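Déterminer la teneur en eau d'un sol par étuvage : mode opératoire pas à pas

Fiche méthode du laboratoire Renach, section sols. Révision d'avril, rédigée par Engelbert Lanz, relue par Cameron Kerr.
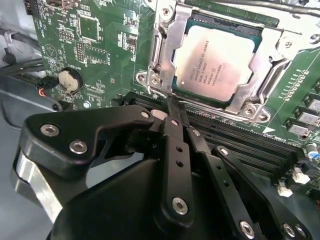 La teneur en eau pondérale w est le rapport de la masse d'eau évaporée à l'étuve à la masse des grains secs. Elle s'exprime en pour cent. Une argile organique ou une tourbe peut dépasser 100 %, il n'y a donc pas lieu de rejeter un résultat pour ce seul motif.

Le mode opératoire décrit ci-dessous s'applique aux sols fins et grenus prélevés en sac ou en carotte. Les sols contenant du gypse ou une fraction organique notable sont traités à part, voir la fin de la fiche.

Matériel

Étuve ventilée réglée à 105 °C, consigne vérifiée avec une sonde indépendante.
Balance de portée suffisante, résolution 0,01 g pour les sols fins et 0,1 g pour les sols grenus.
Capsules numérotées, propres, sèches, résistant à la corrosion.
Dessiccateur garni de gel de silice.
Spatule, gants isolants, pince.
Feuille d'essai SOL-45 ou saisie directe dans Jokeo.

Prise d'essai

La masse à prélever dépend du diamètre des plus gros éléments. Pour une argile ou un limon, 45 g de matériau humide suffisent. Pour un sable graveleux, prélever au moins 800 g. Si l'échantillon contient des cailloux isolés, le noter sur la feuille et ne pas les retirer sans accord du demandeur.

Ouvrir le sac au dernier moment. Homogénéiser rapidement à la spatule, en récupérant l'eau de condensation collée aux parois, qui fait partie de l'échantillon. Pour une carotte, écarter la couche périphérique remaniée et prélever au cœur.

Pesées et séchage

1. Peser la capsule vide et sèche. Noter m1. Ne pas reprendre une tare ancienne dans le registre : les capsules s'usent et l'écart devient sensible sur les petites prises.

2. Introduire la prise d'essai, émietter les mottes, peser aussitôt. Noter m2.

3. Placer la capsule à l'étuve, découverte. Laisser un espace entre les capsules et ne rien poser sur la sole. Ne pas introduire de matériau humide dans une enceinte où un séchage se termine.

4. Sécher jusqu'à masse constante. Une nuit convient pour la plupart des sols fins. La masse est réputée constante lorsque deux pesées séparées d'une heure diffèrent de moins de 0,1 % de la masse sèche.

5. Laisser refroidir au dessiccateur, couvercle fermé. Une capsule encore chaude crée un courant de convection sur le plateau et fausse la lecture.

6. Peser. Noter m3.

Calcul

w = 100 × (m2 − m3) / (m3 − m1)

Exemple sur un sable graveleux du chantier Trollen :

m1 = 470,0 g
m2 = 1 325,0 g, soit 855,0 g de matériau humide
m3 = 1 270,0 g, soit 800,0 g de matériau sec
masse d'eau : 55,0 g
w = 100 × 55,0 / 800,0 = 6,9 %

Arrondir à 0,1 % dans le rapport. Conserver les masses brutes non arrondies dans Jokeo, le calcul étant refait par le logiciel à la validation.

Essai en double

Pour les sols fins, effectuer deux déterminations sur le même prélèvement et rapporter la moyenne. Si l'écart entre les deux valeurs dépasse 5 % de leur moyenne, recommencer sur une troisième prise. Si l'écart persiste, l'échantillon est hétérogène : rapporter toutes les valeurs séparément, avec mention.

Cas particuliers

Sols gypseux. À 105 °C, le gypse perd une partie de son eau de constitution et w est surestimée. Abaisser la consigne à 50 °C et prolonger le séchage, toujours jusqu'à masse constante. Indiquer la température sur le rapport.

Sols organiques. Même consigne réduite. Pour les tourbes du site Ogbonna, compter plusieurs jours.

Sols salins. Les sels dissous restent dans la capsule et sont comptés avec les grains. Signaler la nature du site au demandeur, qui décide d'une éventuelle correction.

Erreurs fréquentes

Sac mal fermé entre le prélèvement et la pesée. Vérifier l'étanchéité à la réception et noter l'état du sac.
Inversion de capsules à la sortie de l'étuve. Relire le numéro gravé à chaque pesée.
Gel de silice saturé. Le régénérer dès le changement de couleur.
Balance déplacée sans contrôle. Passer la masse étalon avant la première série et après tout déplacement, puis signer le cahier de la balance.

Renvois : fiche limites d'Atterberg, fiche masse volumique des grains.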